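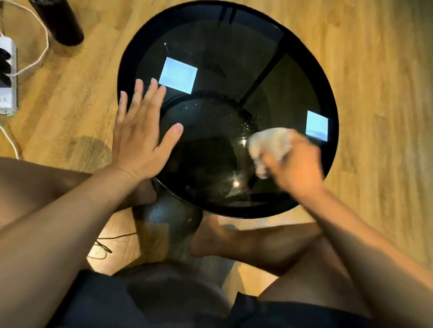
Ticket 1143, support boutique en ligne Sketermont
Ouvert par : Vimala Unnithan
Pris en charge par : Ravindran Kurup
Priorité : 3
Objet : frais de port erronés sur le mobilier, module d'expédition Tarkau. Depuis la mise à jour de juillet, le module applique le tarif « petit colis » à des articles qui devraient partir par transporteur. Le cas le plus simple à reproduire est la table d'appoint ronde à plateau en verre fumé et bord noir : au panier, le port s'affiche à 4 euros au lieu de 44. Les chaises et les lampes ne sont pas touchées. Vider le cache de la boutique ne change rien.

09:40, R. Kurup
Reproduit sur la préproduction Haverford avec un panier d'un seul article. Le journal du module ne contient aucune erreur, seulement un avertissement : « classe d'expédition absente, valeur par défaut appliquée ». Merci de m'envoyer l'export CSV de la catégorie et de ne pas relancer l'import en attendant.

10:15, V. Unnithan
Export joint. La colonne « classe_exp » est bien remplie de notre côté. Encodage UTF-8, séparateur point-virgule.

11:05, R. Kurup
La colonne est remplie, mais la valeur est « FRAGILE » suivie d'une espace insécable. L'ancienne version supprimait ce caractère à la lecture, la nouvelle compare la chaîne telle quelle. Pas de correspondance, donc retour au tarif par défaut. Les autres catégories ont été saisies à la main dans Bravano et n'ont pas le problème.

11:30, V. Unnithan
Le fichier vient du tableur du fournisseur. Faut-il corriger à la source ?

11:50, R. Kurup
Oui, et aussi côté import. J'ai ajouté un nettoyage des espaces, insécables comprises, avant la comparaison. Réimport de la catégorie sur Haverford : port à 44 euros, avertissement disparu. Mise en production prévue à 14 h, coupure de roughly dix minutes sur le panier, le catalogue reste consultable.

14:20, R. Kurup
Déployé. Les commandes passées au mauvais tarif sont à reprendre manuellement, le module ne recalcule pas une commande validée.

15:10, V. Unnithan
Vérifié en production, tarif correct. Je traite les commandes concernées avec la comptabilité.

Statut : résolu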